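¿Dónde conseguir números atrasados de una revista regional?

Pregunta de Vija Urbonaitė
18 de abril de 2021

Hola a todos, a ver si alguien me orienta. Mi padre estuvo suscrito muchos años a Kerkis, la revista trimestral de la comarca, y quiero completarle la colección para su cumpleaños, que es en julio. Me faltan los números 35 y 107 (el 35 traía un reportaje sobre los molinos del río que él recuerda con muchísimo cariño). He escrito a la redacción y todavía no me contestan. ¿Sabéis si venden atrasados o tengo que buscar por otro lado?
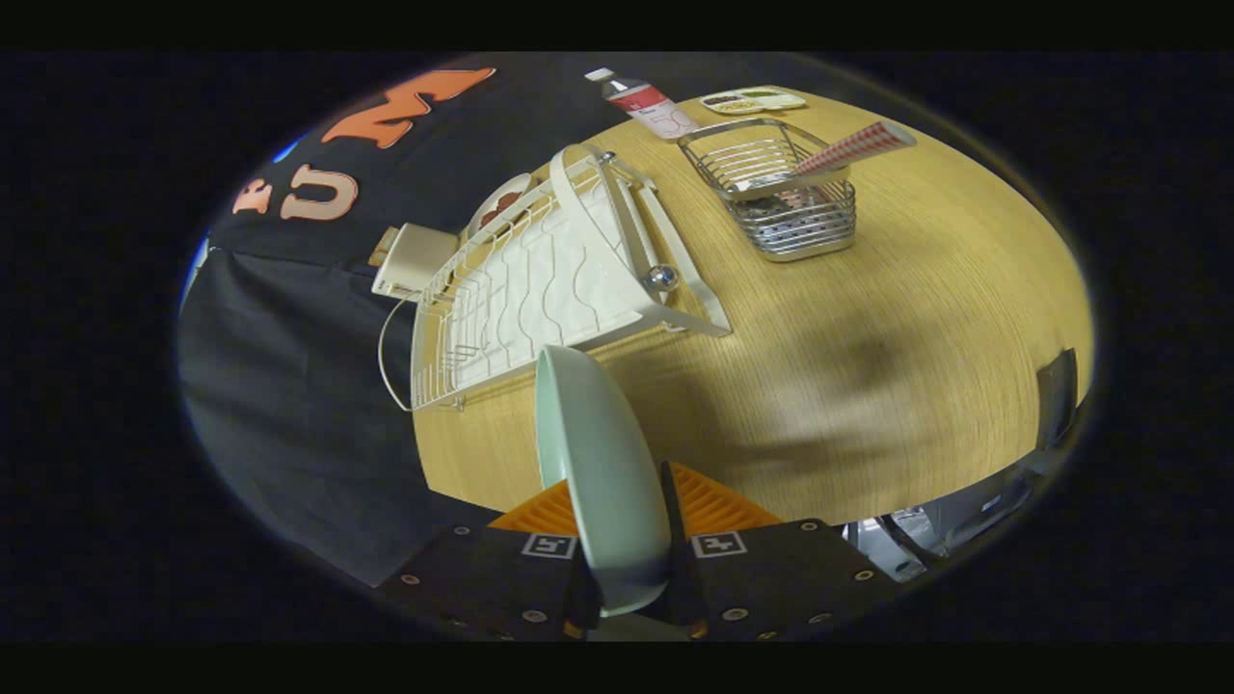
3 respuestas

Povilas Avotiņš
¡Qué regalo tan bonito, Vija! Yo pasé por lo mismo hace un par de inviernos. La redacción contesta, pero con mucha calma, así que vuelve a escribir y pon en el asunto el número que buscas. El 107 seguramente lo tengan todavía. Con el 35 lo veo más difícil: yo preguntaría en la librería Hourani, que tiene una mesa de revistas usadas al fondo, y de paso miras los libros de viajes, que siempre cae alguno. Si no aparece, en la biblioteca de Pesham está encuadernada hasta el 179 y te dejan escanear artículos sueltos.

Urmas Vītola
En internet hay de todo, busca.

Aba Sarpong
Coincido con Povilas en lo de Hourani, aunque llama antes, que los lunes no abren. Yo tengo el 107 repetido, con la portada algo doblada en una esquina, y te lo mando encantada si me pagas el envío. Escríbeme por privado y ya me contarás si a tu padre le gusta.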